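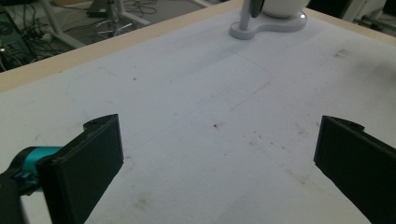 Sell Me the Crown, Please

I fix watches at the back of a key-cutting shop in Noonan, and for a while now I've had the same argument with anyone who'll stand still long enough. Small watch brands should sell spare parts to regular people and regular repair shops. Crowns, crystals, gaskets, bezel springs, the little screws on the caseback. All of it, at a fair price, with a part number and a picture, on the same website where they sell the watch.

I know that sounds like a small thing to get worked up about. Let me tell you about the Wallia.

A customer brought me a Wallia diver in August with the crown snapped off at the tube. Nice watch! Brushed case, a good solid bracelet, and a movement inside that I've worked on so often I could draw it for you. She'd caught it on a car door. The movement was fine, the case was fine, the glass didn't have a mark on it. What she needed was a screw-down crown, a new tube and a stem, and I had the stem in a drawer.

So I wrote to Wallia and asked to buy a crown and tube. They wrote back (very politely, I'll give them that) and said parts are only available as part of a factory service, and the watch would need to be shipped to them, and the wait was 13 weeks. The service cost more than half of what she'd paid for the watch in the first place. She put it in a drawer at home and bought something else.

I think that's a terrible way to treat somebody who liked your product enough to wear it every day.

The part exists, you just can't have it

What makes me grumpy is that these parts aren't rare. Somebody made that crown. It probably came out of a factory that makes crowns all day long for a whole bunch of brands, and they'd happily make another bag of them. If you've ever gone poking around the wholesale listings you know what I mean — page after page of crowns, sorted by tap size and diameter and thickness, with a minimum order at the bottom that knocks out anyone with one watch to fix.

I did try that route. I found a supplier called Handach that had a crown looking very close to the right one, and the minimum was 300 pieces. I've got one customer with one broken Wallia. What am I going to do with the other 299, make a necklace?

Fatima Jacobs, who runs a repair counter two towns over and has been at it longer than I have, buys job lots of dead watches just to strip them. She has a cabinet of donor cases with the brand names taped on the drawers. It works for her, and I've bought plenty from her over the years, but think about how silly it is. We're breaking up watches to save watches because the people who designed them won't put a bag of gaskets in an envelope.

But what about water resistance?

Brands always bring this one up, and it's a fair point, so I don't want to wave it away. If an owner swaps a crown at the kitchen table and then jumps in a lake, water gets in, and guess who gets the angry email.

My answer is that people are opening the watches anyway. They're doing it with the wrong gasket, or with the old flattened gasket and a dab of whatever grease was in the garage, because the right one isn't for sale. Every repairer I know has seen a caseback sealed with something that belonged in a bathroom. Put the correct gasket up for sale and you'd get fewer leaks, in my opinion. Say clearly on the page that the warranty doesn't cover a case you've opened yourself, recommend a pressure test, and leave it there. Car makers sell brake pads to anybody who walks in the door, and brakes seem a bit more serious to me than a wristwatch.

Skerkmont does it already

There's a little brand called Skerkmont that I keep pointing at. They have one page, and it's ugly, and I love it. Every model they've ever made is on there with a line drawing, and next to the drawing is a list of what they'll sell you. A crystal is 20 dollars. A gasket set is less than a sandwich. They'll even sell you a set of hands, which matters more than you'd think, because hands get bent by ham-fisted battery changers all the time and matching the lume color on a replacement is a miserable job.

I asked Themba Oosthuizen about it, he does the ordering for them. He told me they add a few spares for each part when they place the production order, and it barely moves the invoice at that stage. Going back later for a small batch is where it gets painful, because then you're paying setup again and begging for a slot. Their last order was 2985 crystals, and the extras came out of that same run. He didn't make it sound like any kind of heroic effort. He has a shelf and a label maker.

Now, I can hear somebody saying Skerkmont is small and can afford to mess around with envelopes. But Wallia isn't exactly a giant either! Most of these brands are a handful of people and a good designer. Putting in for spares is one line on an order form, and they've already done the hard part, which was finding a factory that makes the thing properly.

What I'd like to see

I'm not asking for everything forever. Dials I'd understand holding back, because a loose dial with a brand name on it is an invitation to anybody building fakes. Same for casebacks with serial numbers. Fine, keep those for the factory.

But the wear parts should be out there. And if a brand really can't face selling them, then at least publish the sizes. Tell me the crystal is this wide and this thick, and tell me the gasket section and the thread on the crown tube. I can find a generic part that fits if I have the measurements, and it costs the brand one afternoon with a pair of calipers. I've sat at my bench measuring a cracked crystal in four places, trying to work out what it was before it met the sidewalk, and I'd pay real money to not do that again.

Buyers can push on this too. Before you order a watch from one of the newer brands, send them an email and ask what a replacement crystal costs. You'll learn a lot from the reply. Some will have a price ready. Some will tell you about their service center, and a few won't write back at all, and I'd keep my wallet shut for those.

As for the lady with the Wallia, I still have her number on a sticky note by the register. If anybody at Wallia is reading, I need one crown and one tube for the diver, brushed finish, and I'm happy to pay the postage.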